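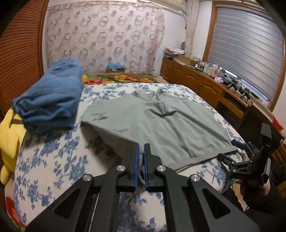 How I fold hoodies so they stay folded

27/04/2026

I've folded a hoodie the wrong way for most of my life. I'd do it like a T-shirt, sleeves in, sides in, fold it up, and then there was the hood, sitting on top like a hat on a sandwich. Two of those in a pile and the whole thing leans. Three and it's on the floor of the closet by morning.

So this is my bed method (I do all my folding on the bed – it's the biggest flat thing I own, and the height is kind to my back). It works for pullover sweatshirts with a hood and, with one small change, for the zip-up kind.

Before you start

Pull the duvet tight first. I skipped this for years and wondered why my folds came out crooked. If the cover underneath is rumpled, the sweatshirt picks up every lump. A printed duvet cover is fine, and mine helps, because I can line things up with the pattern when my eyes are tired.

Put the piles you've already done off to one side where your elbows won't reach them. I keep knits on the left and push any extra blanket up to the pillow end. Stuffed toys can stay if they behave.

Laying it out

Front side up, hood toward the pillows, hem toward you. Take hold of the bottom hem with both hands, one near each end, and give it a gentle tug toward you. Ribbed hems love to curl up, and if you fold over a curled hem it makes a ridge that you'll see when you wear it. Then smooth the body with flat palms from the middle outward. You won't get every crease out and you don't need to. I used to fuss over this and it made laundry day so much longer!

Check the drawstring while you're there. Even up the two ends and tuck them inside the neck.

The fold

1. Fold the hood down flat over the chest. Press the air out of it with your forearm.

2. Bring one side in to the middle, then lay the sleeve straight down along the body so the cuff points at the hem. Do the same on the other side. You should have a long rectangle.

3. Fold the hem up a third of the way.

4. Fold again so it meets the top. The hood ends up inside, and all you see is a smooth block.

For a zip-up, close the zipper all the way before you lay it out. A half-open one will twist on you at step two.

If there's embroidery or a print on the chest, I like to turn the sweatshirt face down before step one and fold the hood onto the back. Then the logo comes out on the front of the block and I can tell which hoodie is which without unfolding anything. It's also easier on the older iron-on prints, which crack if you crease them hard in the same spot every time.

Knits get a softer fold

Sweaters I fold once across and once up, and I never press them down. They go in a loose pile, heaviest at the bottom. Please don't hang them – I hung a lovely blue one from January until spring and it grew shoulder bumps that took two washes to settle.

Where they go

My drawer is 21 inches wide, and I stand the hoodie blocks on edge like books. If they flop over when you take one out, the drawer isn't full enough, so stick a small box in the gap. Cardboard is perfect. I bought a set of Wirkitz drawer dividers for $19 and they're okay, but the shoebox I had before did the same job and I still use it for socks.

If you've only got a shelf, lay the blocks flat with the rounded fold facing out, and keep the stack low. You want to be able to slide one out of the middle without the rest coming with it.

A few leftovers

Fold them while they're fresh from the dryer, but make sure the hood and the front pocket are dry all the way through. Those are the thick spots, and a damp hood shut in a drawer smells like a pond.

Fleece-lined ones come out bulky whatever you do. I fold those in half at step three and skip step four.

Kids' sizes go faster if you fold the sleeves in first and the sides after.

Next up I'm doing fitted sheets, which I've been putting off. If you have a way that works on a deep mattress, leave it in the comments, I need all the help I can get.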